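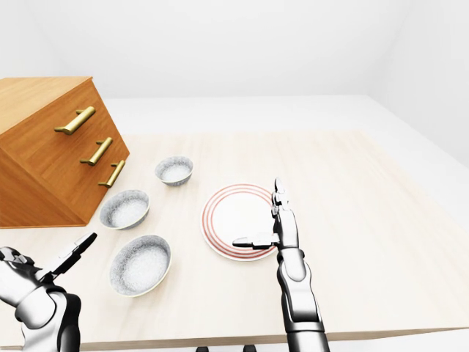 Every cheap phone runs out of storage eventually, and mine did it on a Sunday, halfway through downloading a bus timetable. The phone is a Covano, sold with what the box called generous space, most of which was already occupied by things Covano thought I might enjoy. Freeing it up takes an evening and no technical skill. Think of a chest of drawers with three brass handles: you can only stuff the top drawer so many times before you have to find out what's in the bottom one.

Menu names below are from the Covano. Other budget Android phones use the same words in a different order, to keep us alert.

Step 1. See what's eating the space

Open Settings, then Storage, and wait for the colored bar to stop thinking. Tap each category and sort by size. Mine showed 27 apps I had never opened, among them a compass, a second compass, and a shopping app called Gronari that had quietly saved itself 700 MB of product photos.
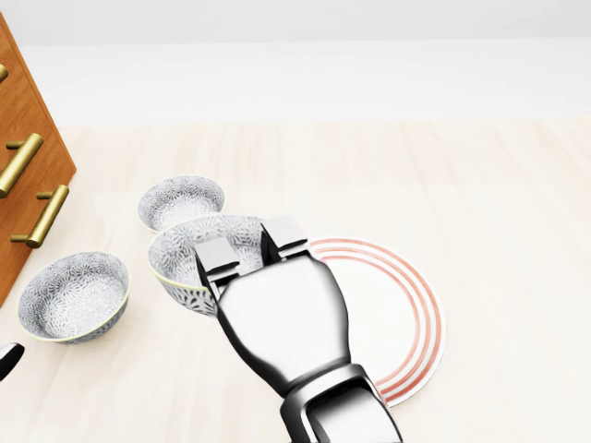 Robot arm at a white patterned bowl, computer-rendered.

Step 2. Clear the caches, one app at a time

Go to Settings, Apps, pick the app, then Storage, then Clear cache. Don't press Clear data unless you enjoy typing passwords. Browsers and music players are the worst hoarders. The cache will grow back, so treat this as mowing the lawn.

Step 3. Remove what you can, disable what you can't

Long-press an icon and choose Uninstall. If the phone only offers Disable, take the offer. First tap Uninstall updates in the app's three-dot menu, which shrinks it to the size it was at the factory. I got 200 MB back from a weather app that had been wrong since November.

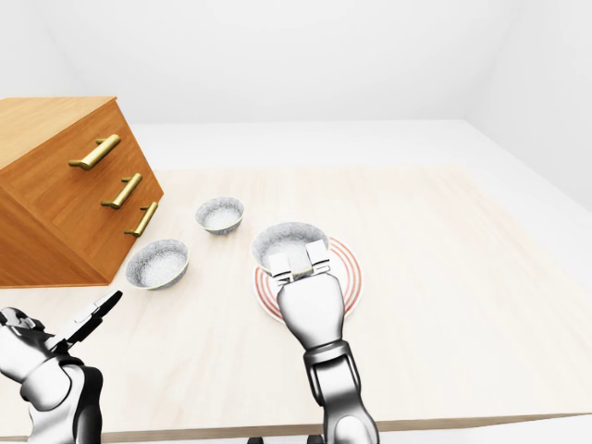 Step 4. Deal with the messages folder

Chat apps keep every video anyone has ever forwarded to you. Look for Manage storage inside the app itself and sort by largest. I deleted 77 clips, mostly of the same dog. Check whether your app also saves a copy to the gallery, and switch that off while you're in there.

Step 5. Move photos to a card

If your phone takes a memory card, buy a decent one. I used a Skiterley card after a bargain-bin one ate a vacation. Open the file manager, select the camera folder, and choose Move to card.

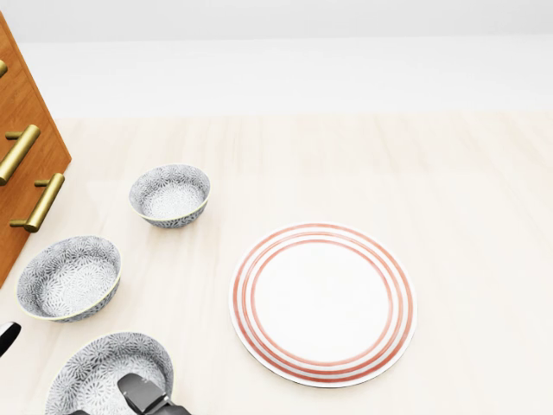

Keep the phone plugged in while it copies, and don't pull the card out to see how it's doing. When it finishes, open a few photos from the card before you trust it. Then go into the camera settings and change the save location, or you'll be back at Step 1 by spring.

Skip the "cleaner" apps. I tried one called Radu Boost, which found a great deal of junk and then showed me an ad for itself.

Restart the phone when you're finished and look at the storage bar again. It sometimes sulks until then.

Filed under: Phones > Android > Tips & Tricks

Home Reviews How-To Deals Contact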